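Visit to the Gukolano handling lab, March

I went to Gukolano together with my colleague Piyumi Kumarasinghe. We sort returned clothes for a living, and we wanted to see which gripper can work with soft fabric before we spend any money. Our host was Trevor Sawatzky, and he gave us the whole morning.

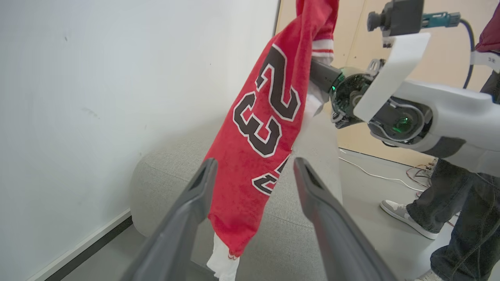
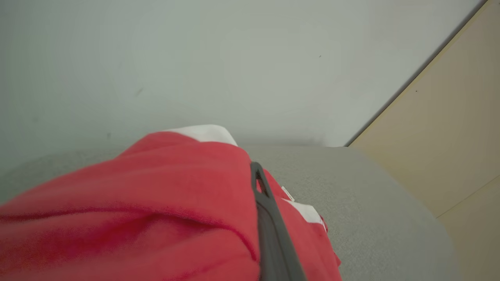
The first thing I learned is that the shape of the finger matters more than the force. Trevor let us compare two sets. The Foltent fingers are long and slim, and they go well into a fold. The Hirano fingers are shorter and wider. They hold denim very firmly, but with thin sports fabric they often took two layers when we wanted one.

We also asked about the wrist cameras. When the fingers are close to the cloth, they hide a part of it, so the operator must often look through the camera of the other arm. Piyumi tried this for 20 minutes and found it tiring - I had the same feeling after my turn.

The price of a spare Foltent pair is 700 dollars, and this is a lot for us. Trevor promised to send the wear data for both sets. We will decide after we read it, and I would like to go back with our own bag of returns.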